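Flidcombe Allotment and Garden Society
Minutes of the Plots and Water Meeting, 9 April 2017

Present: R. Pumphrey (chair), Damano, Garia, Baloch (minutes). Apologies received from the plot secretary.

1. Minutes of the January meeting
Accepted with one correction. Item 4 should read "lower standpipe", not "upper standpipe". Signed by the chair.

2. Matters arising
Padlock on the east gate has been replaced. Keys are held by Garia and Baloch. Old keys no longer fit and should be handed in at the next work day.
The request for a second compost bay was deferred in January pending a decision on the boundary. See item 5.

3. Water supply
Garia reported on the meter. The reading at shutoff was taken and the supply was turned back on after the last frost warning. One leak was found at the joint below the lower standpipe. The joint was remade with a compression fitting and left under pressure overnight with no change at the meter.
Damano asked whether the upper line should be buried deeper while the trench by the lower standpipe is still open. Garia said the two runs do not share a trench and the work would be separate. Cost for the upper line has not been obtained.
Agreed that the lower trench be backfilled and that the upper line stay as it is for this season.
Action: Garia to backfill. Garia to obtain a price for the upper line before the fall.

4. Accounts
Balance carried forward is $1,122. All plot rents are in except for 2, both of which are on agreed extensions. The cost of the compression fitting and pipe tape is not yet included, as the receipt has not been handed over.
Pumphrey asked that receipts be passed on within 14 days of purchase. Agreed.

5. Plot boundaries and re-marking
Pumphrey presented the problem. The pegs along the middle path have moved over several winters and the plots on either side no longer match the plan. Three holders have asked for a ruling. The plan itself is clear, but it was drawn from the old fence line, and the fence was rebuilt further in.

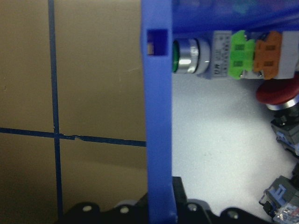 The re-marking will be set out from the water tank base, as it is the only fixed point that appears on both the old plan and the current one. Baloch proposed laying a string line along the middle path and a second across it, then measuring off both. Damano asked how the crossing would be kept in place while pegs were driven. Baloch compared it to a cross of dark blue tape on a tan board, where two strips give a center and four quarters to measure from, and said that a steel pin at the crossing would do the same job on soil. Pumphrey noted that the tape was torn just beside the crossing and asked that the strings be checked for fraying before they are used, and that measurements be taken from the pin itself. Agreed.
Damano objected to any change that would reduce a planted bed this season. After discussion it was agreed that new pegs go in now and that holders may harvest anything already planted on the wrong side of a line – no new planting across it.
The second compost bay will be sited once the pegs are in.
Action: Baloch to supply line, pin and pegs. Pumphrey to write to holders along the middle path.

6. Waiting list
There are 10 names on the list. One plot is vacant and will be offered in list order. The half-plot scheme was raised again by Damano. No decision. To be carried over.

7. Any other business
Damano reported that the shed door is binding at the bottom. Garia to plane it.
Bonfires: holders are reminded that the rule has not changed. None before dusk, none unattended.
Garia asked for the wheelbarrow with the solid tire to be returned to the shed after use.

8. Next meeting
Date to be set by the chair after the re-marking is finished.

Minutes taken by Baloch. Corrections to Rhiannon Pumphrey.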